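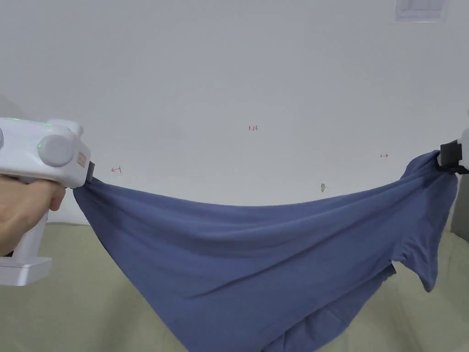 A blue T-shirt held out by two corners, sagging a little in the middle.

Search tips
Type a keyword Go

Folding T-Shirts on the Bed
By Chanida Inthanon
October

I grew up in a house where the folding got done on the kitchen table, between the breakfast dishes and whatever my mother had started for supper, and I carried on that way for years until my back and a puddle of maple syrup talked me out of it. Now I fold on the bed. There's so much more room, you can stand or kneel as you please, and the piles have a soft place to land!

Start with the bed itself. Make it first, all the way, and smooth the sheet with the flat of your arm. It needn't be hotel-perfect (mine never is), but a big ridge underneath will work its way into whatever you lay on top.

Next comes the part most people skip. Pick the shirt up by two corners, pull it gently until the top edge is nearly straight, and let the rest hang. Give it one good snap downward, then wait a moment. Cotton likes to drop on its own, and those slanting creases that run in from your fingers will ease once you let go. If a sleeve has tucked itself inside, fish it out now. Don't tug hard at the neck, or you'll have a wavy collar for the rest of that shirt's life.

Lay it face down with the hem toward you. Fold one side in to the middle, bring the sleeve back on itself, and do the same with the other side. Then fold up from the hem in 3 parts, so you finish with a neat little packet that will stand on its edge in a drawer. I got 112 of them into the tall dresser at our place in Illside, counting the children's, and I was so pleased that I called my sister to tell her.

A plain sheet helps more than you'd think. On a busy print I lose track of where the hem is, particularly in the evening with only the lamp on.
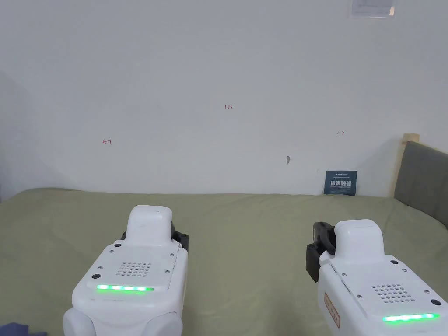 Lamduan Prasertsri wrote to say that she does all of this with the shirts still a bit warm from the dryer, 7 at a time, and leaves the others in the machine with the door shut so they don't go stiff. She also folds toward the wall and stacks at the foot of the bed, so she isn't forever reaching over her own piles.

I've tried her way with the stacking and I do like it. With the warm shirts I'm slower than she is, and by the fourth one mine have gone cool anyhow, so I just smooth them a little longer with my palm.

For long sleeves, fold the sleeve down along the side before you bring the hem up. Anything with a hood gets the hood laid flat over the back first, and sweaters I'll save for another page, as they need a looser fold and a deeper drawer.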